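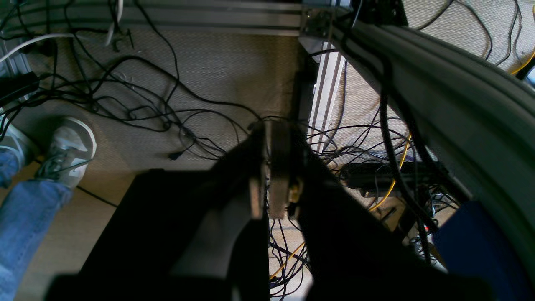 The Erncombe open day ran from 9 a.m. until late afternoon, and I stayed for most of it. I went to see the two-arm cell that Godeleck has been building for garment handling. Most of the other visitors I talked to had come for the pallet line in the main hall, which left the smaller room quiet enough to ask questions.

The cell is a pair of black arms on an aluminum extrusion frame, with a parallel gripper on each arm. The cabling is what you would expect at this stage. Power, signal and camera runs are separate on paper and much less separate on the carpet. I have built worse.

## The task

The demonstration was folding. Rigid parts are a mostly solved problem at this scale, provided you can fixture them. Cloth has no fixed shape to plan against, so every grasp changes the thing you are about to grasp next. Black cloth is harder again, as a depth camera gets very little back from it and the creases have almost no contrast.

Godeleck's approach is to skip the full cloth model. The controller looks for an outline against the table, picks two points on it, moves, and looks again. A white tabletop does a lot of the work there. I asked whether they had tried it on a gray surface and was told yes, with poor results that they expect to improve by changing the lighting before they touch the software.

Each run is split into three stages: flatten, fold lengthwise, fold across. The lengthwise fold is the one to watch, as both arms have to keep tension along the whole garment. If one gripper lags, the edge comes out curved and the cross fold picks up the error. With a piece this long, there is very little spare room at either end to correct it.
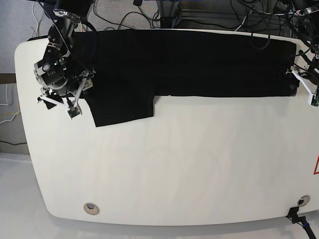
## Grippers

The fingers are white plastic on thin linkage rods, and they run parallel. I spent more time on these than on anything else in the room. The pads are small, and they meet nearly flush. For cloth that matters more than grip force. A pad that closes out of line will roll the fabric instead of pinching it, and you end up holding one layer when you wanted two.

The spec sheet by the door gave the following:

- Closing force limited to 6 newtons in folding mode
- Control loop at 100 Hz
- Training set of 1,145 recorded folds, all collected by hand-guiding the arms

The force limit looks low to me. It would be fine for thin cotton and marginal for denim with a waistband. I would also want a faster loop on the pinch itself, though I accept that the slow part of the cycle is perception and that a faster loop would do nothing for the overall time.

There is no tactile sensing in the pads. Slip is inferred from motor current, and from the wrist camera when the view is clear. The wrist camera sits close behind the fingers, so it gets a good look at the pads and a soft one at nearly everything else. During fast moves it blurs, and the controller drops those readings. That is a sensible choice, but it means the cell is working from the motor signal alone for part of every move.

## Repeatability

Folding a garment once is not very interesting. What I wanted was the spread in position of the final hem over a long series, and there was no figure for that on the sheet. Mazandarani, the integrator that would sell this into laundries, says it will publish one by August. I'd like the starting pose to be varied in that series, including a few crumpled starts, which were not part of the session I saw.

I also asked about cable routing on the moving joints. The plan is a Bolard sleeve along each arm with a fixed clamp at the elbow. Until that is fitted I would keep the wrist rotation limits tight. A loop that clears the table in one pose can easily catch in another.
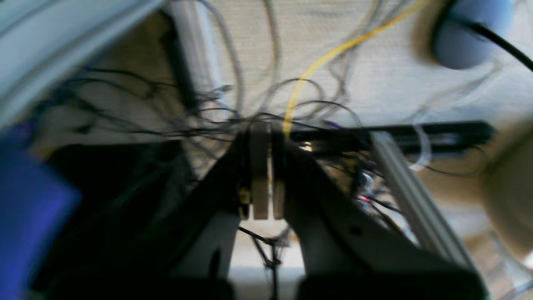
Gifty Adjei wrote to me afterward that the force limit is set low on purpose – the earlier pads left shiny marks on dark wool at higher settings – and that she would change the pad material before raising the number. I had not considered marking at all. A softer pad would spread the load, but it would also add compliance at the pinch, and the current signal would get harder to read. She suggests trying it on one arm only and comparing the two.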